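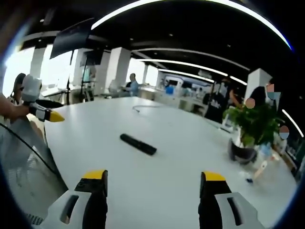

Page last changed 20 December 2022

Open day at the Lerar hall in Drudlow

So I finally got to go! I had wanted to see the Lerar hall ever since they took over the old carpet warehouse out by the Drudlow bus loop, and when Areeba Dogar forwarded me the open day notice I said yes before I had even looked at how to get there. (Two buses and a walk along a road with no sidewalk. Wear real shoes.)

If you don't know the place, it's a big shared floor where small outfits rent tables and show what they're working on, and twice a year they let the rest of us in to wander around. I am a person who redoes her home office every March and regrets it by summer, so I was mostly there for the furniture, the lights and the general question of how other people keep a desk in order. Areeba was there for the free lunch. We both did well.

First thing, the ceiling. It's black all the way across, and I had been dreading that, I thought it would feel like a bowling alley. It doesn't! They've run these long curved strips of white light over it, one really grand sweeping arc and then shorter ones lower down, with little round recessed lights dotted in between, and your eye just follows the curves through the hall. I walked around with my head tipped back and bumped into a coat rack. Clotilde Brunet, who showed our group around, told us the ceiling was painted before anyone had picked a light fitting, and that the curves came out of an argument over where the walkways should go. I'd love to steal the idea, but my ceiling is low and my landlord is my landlord.

Then the tables. Oh, the tables. The one I kept going back to was the huge white one, the kind where you could lay out a whole sewing pattern or a family jigsaw and still have room for your coffee. All that plain white does something nice under a dark ceiling, it sort of bounces the light back up at you. And anything dark you put down on it shows up right away. There was a black thing lying on it that I took for a remote control (it could just as well have been a little rubbery bar of some kind, I never asked) and you could have found it from the door. Compare that with my desk at home, which is walnut brown, and where I have lost the same black remote so often that I tied a ribbon on it.

There was also a thin gray cable looped across the white, with a small dark plug on the end, and I am not going to lie, that made me feel better about my life. I'd expected a place like this to have every wire tucked away in a channel. I asked Clotilde about it and she laughed and said cables were the thing they fought over most. Their rule is supposed to be that whatever you bring to a table you take off it at night. She said it holds up pretty well until the week before an open day.

Seating: gray mesh-backed chairs, and I gave one a proper test of 15 minutes while Areeba was in line for soup. Comfortable! Good for a back that runs warm. My only grumble is that the one I got sat a touch low for a table that size, so my elbows were up in the air like a chicken's until I found the lever. Tomoyo Oshima came past just then and told me they'd tried three kinds of chair before settling, and that the first lot had snagged everyone's sweaters. She had the winning one at her own spot with a folded blanket on it, so I guess the mesh gets chilly in winter.

The screens are worth a word too, because I would have put them on a wall and I would have been wrong. By the big white table there's a large dark monitor up high on a black stand, tilted down so people at the table can look up at it, with a smaller one behind. Standing it on its own leg means the tabletop stays free. I've been balancing my monitor on two cookbooks since we moved, so that was a bit of a revelation. I looked up the price of a stand on the bus home. I am still thinking about it.

Lunch was in the back corner and it was good, a lentil soup and flatbread from Ukar, the canteen across the yard. Go early. They had made 300 portions and the sign-in sheet was at 353 when we left, you can do the math. Areeba had two bowls, so she is part of the problem.

After lunch there was a short talk from Daichi Kobori about how the floor gets used. I took terrible notes but here is what I can read of them. The hall is roughly 3,000 square feet if you leave out the kitchen. Tables can be moved, and are, constantly. The big ones need four people and a lot of shouting. The storage cages along the far side are rented separately and there's a waiting list. Someone in the audience asked about noise and he said the old carpet warehouse had been much quieter when it was full of carpet, which got a laugh. He also mentioned a second hall, to be called Murakami after the street it's on, but he wouldn't give an opening date and looked sorry he'd brought it up.

What I missed: the upholstery corner, which had packed up by two. Selma Krasniqi had been re-covering stools there all morning and I only saw the scraps, a really beautiful mustard wool. If she does it again next time I'm going straight there and skipping the coats.

A few practical bits if you're thinking of going:

The entrance is on the yard side. The big doors on the street don't open, however hard you pull.

There's a coat rack just inside, and it is closer to the walkway than you expect.

Bring cash for the bread. The soup is free.

Kids are fine, but keep an eye on them near the tables, people leave their things out and a lot of it is small.

The restroom is up one flight. There's an elevator, ask at the desk and they'll turn it on for you.

I came home, cleared my whole desk onto the bed, wiped it down and then stood there pretending it was white. By evening the remote was missing again, ribbon and all. I've got my eye on a big secondhand white tabletop over in the next town, and if anybody reading this has a van and a free afternoon, please write to me. I'll pay in soup.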